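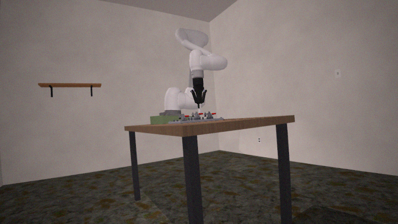
I've been reading ads for wood tables for a month now and I no longer believe the word "solid." Every seller uses it. It gets put on slabs, on veneer over chipboard, on things that are mostly glue. A plain wooden table standing in the corner of a plain room tells you nothing from across the floor, and that is exactly the distance most listings are shot from.

Kudmont sells a "solid wood top" for 144 dollars. Go four screens down and there's a line about "wood faces on an engineered core." So the faces are solid. Great. So is a sheet of paper.

Asked their chat line about it. Got back "our tops are solid in construction." I asked what that meant and they sent me a coupon.

Plondora is more honest, or its lawyers are. They say "real wood surface." I can live with that. What I can't live with is the 115 dollar price gap between that one and the same size in "natural wood surface." I wrote to ask for the difference. No reply yet, and I'm not holding my breath. 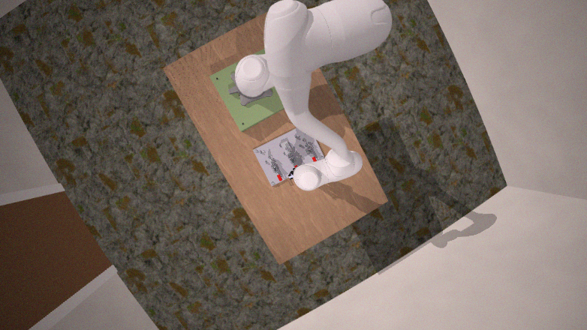 Grain is the thing everybody points to when they want to be convinced. Warm light brown, nice lines running across the top, must be a tree. Well, maybe. A wood-grain surface like the one on this table is a pattern, and patterns can be printed. Look at the end of the board. If the lines on top don't carry on over the edge in some way that makes sense, I'd start asking questions.

And please don't trust the knock test. I've knocked on a lot of tables in stores by now. The thick cheap ones sound wonderful.

Weight isn't much better. Chipboard is heavy. My old desk took two people to get up the stairs and it swelled up like bread the first time a plant pot leaked on it.

Somebody will reply that veneer is fine and has been used on good furniture forever. Agreed! I have no fight with veneer. I'd buy veneer tomorrow if the tag said veneer and the price said veneer.

Wendt gives you 30 days to return, which sounds generous until you read that the top can't have been "assembled to the base." How am I supposed to try out a table without legs?

Current plan: a used one, from a person, that I can flip over and look at from underneath. The bottom is where they stop bothering to lie. There's one 14 miles away, listed as "solid oak???" with three question marks. Most believable ad I've seen all October.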